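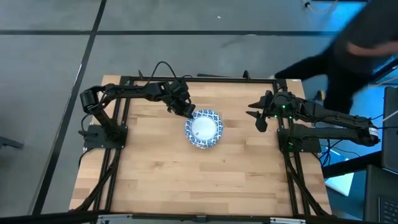

Figure 4. Round plate with a blue and white patterned rim, on a wooden tabletop.

4.3 Repeat readings and the choice of book

The reading diaries contain 1,960 entries from 15 families in Darnden. Between them the families read 649 different titles. If every book had been picked at random from the shelf, we would expect most titles to turn up a few times each. They did not. A small number of books in each home took up a large share of the diary, and the rest were read once or twice and put back. In about 1,000 entries the book had already been logged by the same family earlier in the study. We call these repeat readings. This section deals with who asked for them, what the adults said about them and what changed from one reading to the next.

The diary form had a tick box for who chose the book (child, adult, brother or sister, not sure). Repeat readings were mostly chosen by the child and first readings mostly by the adult. Parents brought new books home from the library or a shop and offered them, and children then either took them up or let them go. Several parents wrote that they had stopped offering new books for a while because it led to an argument at bedtime. One mother put it this way: "I read him the first page of the new one and he got down and fetched Pindow. So we read Pindow."

Pindow, a picture book about a pony that will not cross a bridge, was the title with the most entries overall. It was read in nine homes, but most of its entries came from two of them. The second was The Eradier, a long rhyming story about a machine that rubs out the names of streets. The two books have little in common to look at. Pindow has very few words and a good deal of white space. The Eradier is crowded, with several verses to a page and small jokes in the corners of the pictures. We had thought that books for repeat reading would be short ones, as Steiner found in his nursery work, and the diaries only partly bear this out. Short books were repeated on consecutive nights more often than long ones, but the long ones came back after gaps of several weeks.

4.3.1 Runs and returns

It is useful to separate two patterns. In the first, which we call a run, the same book is read on three or more evenings in a row, or with no more than one evening missed. In the second, a return, a book comes back after at least a fortnight without an entry. Most families had both. Runs tended to start soon after a book arrived in the house and to end quite suddenly. Parents were often unable to say why a run had ended. "She just didn't ask," one father wrote, and in the interview he could add nothing to this except that he had been pleased.

Returns were easier to explain, or at least parents explained them more readily. A book might come back because a visitor was staying and the child wanted to show it to them. It might come back because the child was ill. In March, when a stomach bug went round the two infant schools, five families logged a return to a book that the parents described as "too young" for the child. Akosua Quaye, who carried out the interviews, noticed that parents mentioned these younger books with some embarrassment, and that they had sometimes left them out of the diary at first and added them later in a different pen. We have kept the added entries in the data and marked them.

Library books are a special case. A run could be cut short when the book was due back. Four families renewed a book for as long as the system allowed, and two then bought a copy. One family kept a library copy of Eberhard and the Lost Kettle past its due date for the whole of the diary period and asked us not to tell the branch. Janjua and Kallio, in their study of loan records, treat a single renewal as a weak sign of interest. Our diaries suggest that it may be a fairly strong one, at least for children under six, but that it cannot be told apart from a book that has slipped down behind the bed. Two renewed titles in our set have no diary entries at all.

4.3.2 What the adults changed

Adults did not read the same book in the same way each time. The diary form had a free space headed "Anything different tonight?", which we had expected to be left blank. It was filled in for more than half of the repeat readings. The commonest note was that the adult had left something out. Pages were turned two at a time, verses were dropped and long speeches were boiled down to a sentence. The Eradier suffered most from this. One parent had worked out a short version that missed out the whole of the market place, and wrote down with some pride that it could be read in the time it took the bath to drain.

Children caught these cuts very often. Notes such as "told off", "made to go back" and "he knows" appear in the diaries of all but three families. Catching the adult out seems to have become part of the reading. In one home the father began to make mistakes on purpose, calling the pony by the wrong name or giving it the voice of the ferryman, and the child's job was to shout. The entries show that this went on through a whole run of Pindow and then stopped when the grandmother took over at bedtime, as she did not know the game and read the book as printed.

Voices were the second thing the adults wrote about. Several felt bound to a voice they had picked by chance on the first evening and had come to regret. A low growl for Eberhard was hard to keep up with a cold. Where two adults shared the reading, children sometimes asked for a particular adult for a particular book. We did not set out to record this and have no count of it, but Quaye heard of it in enough of the interviews for us to think it worth a proper look. Rosser reports the same thing among foster families, where it caused some hurt feelings.

4.3.3 What the children changed

Joining in was noted in a second tick box. It was rare on a first reading and common by the third. At first it was mostly the last word of a line, and rhyming books drew it out sooner than the others. Later on children supplied whole lines, and in the longest runs some of them "read" the book to the adult, or to toys, or to a younger child. Parents differed in what they made of this. Some wrote "reading!" and some wrote "not really reading, knows it by heart". The second group were more likely to have an older child already at school, and it may be that they had heard the distinction made there.

Invented words were taken up with particular ease. The verb "to eradier" passed into daily talk in at least four homes, where it was used for wiping a table, for losing a shoe and for what the dog did to a biscuit. None of the parents remembered explaining the word. Children appear to have worked it out from the pictures and the rhyme, and then stretched it to suit themselves. Kallio has argued that made-up words are easier for young children than rare real ones because adults do not correct how they are used. Our notes fit with this. No parent recorded putting a child right over "eradier", while there are several corrections over "ferry" and "kettle", including a long one in which a mother fetched the kettle from the kitchen.

Children also asked different questions as a run went on. Early questions were about what was going to happen. Later ones were about things at the edge of the story: where the ferryman slept, who fed the pony before the book began, why the street in one picture had no doors. Parents could seldom answer these from the text, and some wrote that they had started to look at the pictures properly for the first time.

4.3.4 Limits of the diary data

The diaries were kept by the adults, usually after the child was asleep, and tired people do not write much. Entries made after 9 p.m. are shorter than earlier ones. Daytime reading is almost certainly under-recorded, as the diary was left by the bed in most homes. Families who agreed to take part already read with their children on most evenings, and we make no claim about homes where this is not so. We also relied on adults to say who had chosen the book. In the interviews it became clear that a choice between two books held up by a parent had been ticked as "child" in some homes and as "adult" in others, and we were not able to recode these entries afterwards.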